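La réserve

L'expertise portait sur un litige de bornage acoustique. La société Dovura, qui fabriquait des caisses d'horlogerie au premier étage, reprochait au luthier du rez-de-chaussée un son continu, grave, perceptible de l'autre côté du plancher entre deux heures et quatre heures du matin. Le luthier déclarait ne pas travailler la nuit. Il avait remis ses clés au bailleur dès le mois de septembre, sans qu'on les lui demande.

Je suis arrivé un mardi avec deux microphones de mesure, un enregistreur et un accéléromètre à coller. Le protocole Grastent impose 40 minutes de bruit résiduel avant toute conclusion. J'ai relevé la température, l'hygrométrie, la position des portes. Rien d'anormal, sinon que le registre du bâtiment mentionnait une réserve que le plan ne comportait pas. 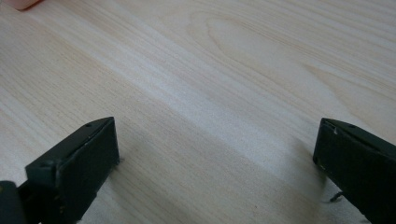 Le son a commencé à deux heures onze. Une fréquence pure, sans harmonique mesurable, stable au dixième de hertz. J'ai coupé le disjoncteur général : aucune variation. J'ai coupé l'arrivée d'eau : aucune variation. Restait la transmission solidienne, et j'ai posé l'accéléromètre sur la table, au plus près de la zone où le fil du bois, presque droit partout ailleurs, se courbe en arches emboîtées. Le signal y était plus fort de six décibels. À une largeur de main de là, sur le fil droit, il disparaissait. Un plateau de cette épaisseur ne se comporte pas ainsi. J'ai recommencé la mesure 3 fois, avec deux colles différentes.

J'ai appelé le bureau d'études Brolari, qui assure une permanence de nuit pour les chantiers ferroviaires. Le technicien m'a demandé la fréquence, puis l'adresse. Il y a eu un silence assez long, que l'enregistreur a conservé – dix-neuf secondes. Il m'a ensuite conseillé de noter l'heure exacte de l'arrêt et de ne pas rester dans l'axe.
– L'axe de quoi ?
– Vous le verrez sur la courbe.

La courbe, tracée sur place, montrait une source mobile. Elle se rapprochait à vitesse constante depuis le début de l'enregistrement. En prolongeant la droite vers le passé, on obtenait une distance initiale de 800 mètres, dans une direction qui n'était ni celle de la rue ni celle de la cour. La direction était verticale, vers le bas. J'ai vérifié le signe. J'ai vérifié l'étalonnage, dont le certificat Dlamini était valable jusqu'à la fin de l'année.

En prolongeant la droite vers l'avenir, on obtenait quatre heures moins deux.

J'ai rangé un microphone et laissé l'autre en place. À trois heures cinquante, j'ai déplacé ma chaise contre le mur du fond, en m'appuyant sur le registre pour situer la réserve. Elle devait se trouver derrière moi. Le plâtre était tiède.

Le rapport remis au tribunal comporte les relevés jusqu'à trois heures cinquante-sept. Pour la minute suivante, j'ai porté la mention réglementaire « mesure non exploitable » et joint le fichier sous scellé. Le luthier a repris ses clés. Dovura s'est désistée, sans donner de motif, et a demandé par la même lettre que le plancher soit renforcé par en dessous.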